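Notebook, Shared Expenses Study, Edbridge site
August, entry begun 9:40 a.m.
Kept by: A. Kamolrat
Also present: L. Rampersad, R. Chaimongkol (until noon), J. Evangelista (by phone)

Purpose of the session

To settle the coding rules for the money diaries before the second batch is read. The first batch was coded under the draft guide, and Lwazi and Rungnapa disagreed often enough on two of the categories that the results cannot be combined as they stand. The categories are "gift" and "support." All the other categories are holding up well and were left alone today.

Status of the diaries

139 diaries have been received from couples who live together or are engaged. Of these, 65 have been coded by both readers. The remainder are logged but unopened. Two diaries from the Wannasri group arrived with the last week blank. They stay in the set for now with a note in the log, and Jerome will write to both couples to ask if the pages exist.

The diaries are kept separately by each partner. Each person writes down any money sent to, spent on, or received from the other, with a few words about what it was for. The instruction sheet does not define a gift. Somkiat wrote it that way on purpose in the planning stage, on the view that the couple's own words were worth more than ours. I still agree with him, but it moves the work onto the coders.

The disagreement

Lwazi had been coding by the giver's words. If the man wrote "for her hair, no reason," the entry went under gift. Rungnapa had been coding by what the money covered. Hair, transport and phone credit went under support if they came up on a regular basis, whatever the giver called them. Under the draft guide both readings are allowed, and the fault is in the guide.

We went through the disputed entries one at a time. Some notes from that reading follow.

Diary pair from the Trurwood group: he sends her a fixed amount on payday and calls it "her allowance." She records the same transfer as "house money" and then lists what she bought with it, most of it food. Coded by giver as support, by receiver as a shared expense. Both readers were correct within their own diary. The pair should not be forced to match.

Another pair, engaged: she paid 1,200 toward the deposit on the wedding hall and he recorded nothing that week. In the following week he wrote "she is helping me with the hall." Rungnapa asked whether "helping me" should count as a loan. There is no mention of paying it back in either diary. Agreed to code as shared expense and to put the phrase on the language list.

A third: dinners. He pays for each dinner and does not call it anything. She writes "he took me out" every time, and on one occasion "I took us out." The shift from me to us was noticed by Lwazi. No code for this exists. It has gone on the language list as well.

A fourth, short: "gave her something small." No amount and no purpose. The partner's diary has no entry for that day. Coded as gift, amount unknown.

Rule adopted

Every transfer will now carry two codes. The first records the word or sense used by the person writing. The second records what the money was spent on, if that can be known from either diary. If it cannot be known, the second code is left as "not stated." Coders are not to guess from the amount or from the sex of the writer. Lwazi asked that this last sentence go into the guide in full, and it has.

The first batch will be recoded under the new rule. Rungnapa estimates about 2 weeks if the reading room stays available in the mornings. The comparison table on the wall is withdrawn until then and should not be quoted in talks or in the newsletter.
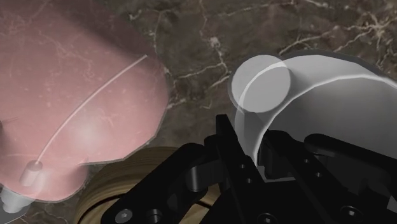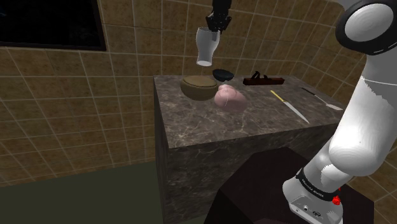

Question of income share

Somkiat's note from last month asked whether we can report what part of income goes to the partner. I have looked into it again. Income was asked on the intake form in bands, and many people ticked the box for "prefer not to say." Where both partners gave a band, the bands are wide, and a person near the bottom of one may be giving a much larger part of their pay than a person near the top. Any figure we printed would look more exact than it is.

Jerome's view, given by phone, is that the public wants this figure above all others. Much of the talk online is about how much of his pay a man ought to spend on a girlfriend or a wife, and a page of careful coding will not answer it. He is right about the interest. I recorded my objection, and it was agreed that no income share will be reported from the diaries. If the Brurkex grant is renewed, a separate form with exact pay could be offered to those willing to complete it. Jerome to draft the wording.

Lwazi made a further point which I am setting down because it was not settled. The intake form asks each person what they earn, but several diaries show that a good part of the pay is promised before it arrives: to parents, to a brother's school fees, to a savings group. What a person is able to give a partner comes out of what is left. A study that compares giving with full pay will make those with family duties look mean. Carried forward to the next session with Somkiat present.

Conduct of the diary collection

A complaint was received by letter from one participant, who believed her partner had read her diary before it was sealed. The envelopes are issued separately and the instructions ask that they be sealed daily once the page is complete, but the larger envelopes in the second mailing have weak glue. Rungnapa tested several from the box and two of them opened without tearing. The rest of that box is not to be used. Replacement envelopes with a tape strip have been ordered.

I have written to the participant to apologize, and have offered her the choice of withdrawing her diary, with or without his. Her diary is held apart in the locked drawer until she replies. His remains in the log but will not be read in the meantime. No details of the complaint are to be discussed with him if he calls the office. Calls of that kind should come to me.

Language list, additions from today

"helping me with" (shared cost described as help to one person)
"took me out" / "took us out"
"something small"
"her allowance" / "house money" (same transfer)
"for no reason"
"he knows what it was for"
"I don't count that one"

The last phrase appears in three diaries from unconnected couples, each time beside an entry that the writer had nonetheless written down with the amount. Rungnapa would like to open a memo on it. Approved.

Corrections to earlier entries

In the July entry I wrote that the Wannasri couples were all married. This was wrong. The group was recruited through a class for engaged couples, and some had married by the time the diaries were returned. The intake form should be used for status, and the date on the form should be given wherever status is mentioned.

Also in July, the code sheet has "loan" printed twice, once with the old number. Use the lower one. The sheet on the door has been corrected by hand.

Actions

Kamolrat: revise the coding guide and send it to all readers; file the complaint letter and reply.
Rampersad: recode first half of the double-coded set; begin a short note on family duties for Somkiat.
Chaimongkol: recode second half; memo on "I don't count that one"; check the new envelopes when they come.
Evangelista: letters to the two couples with missing pages; draft wording for the exact pay form.
Klinhom: to read the revised guide before it is printed.

Afternoon

Read the Trurwood pair once more after the others had left, this time with his pages and hers side by side by date. On four dates she records receiving money that he does not record giving. I had assumed he forgot. The amounts match what his mother sends on other dates, and it is possible that she writes the household's income down as his whoever it comes from. To be raised with both readers before the pair is recoded.

Entry closed 4:15 p.m. Diaries returned to the cabinet, key signed back in.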